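Início > Fóruns > Filatelia e correio > Dúvidas

Bloco comemorativo chegou com um selo trocado, vale a pena reclamar?
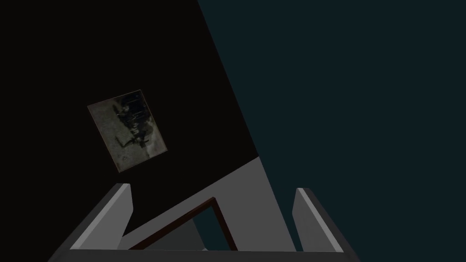 Tempo de leitura: 2 min

Comprei dois blocos da emissão de junho pela loja Destevlow, um pra guardar e outro pra usar. Num deles o selo do canto veio repetido, devia ser o do farol e veio outra vez o da ponte. Numeração no verso 3548, tiragem 2000 segundo o folheto. Ou seja, o número nem bate com a tiragem?? Alguem já viu isso? Devolvo ou fico?
Anidance

Cieślak
Não devolve ainda. Número maior que a tiragem não quer dizer nada, muitas vezes a contagem segue de uma emissão pra outra. Já o selo repetido é outra coisa. Compara os dois blocos lado a lado, picotes, tom do papel, goma. Se o picote não alinhar com o vizinho pode ser montagem, alguém tirou o selo e colou outro por trás. Se for tudo uma folha só, aí leva num clube filatélico antes de falar com a loja. E não usa charneira, pelo amor de deus. Guarda num classificador, longe de sol.

Arell
comigo a loja trocou sem perguntar nada, mas era envelope rasgado, não erro de impressao

Cieślak
Esqueci: guarda a nota e o envelope em que veio. E se for postar o outro, pede carimbo no balcão, na caixa de coleta sai borrado.

2 comentários · 2 compartilhamentos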